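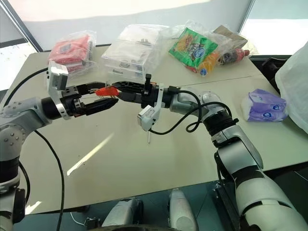 According to Yamila Farías, the fault on Thursday began with a wrist cable, and the stop button came second – by then the two arms had already locked.

Home | Chapters | Glossary | Index

Filed under: Workshop Safety

Chapter 18: Faults at Handover

When two grippers hold one part, each arm can read the other as a load. At Windach the force limit was set at 100 newtons on one controller and 19 on the other. This chapter follows that fault through to the repair.

Related
Chapter 2: Guarding
Cable Wear
The Drollis Log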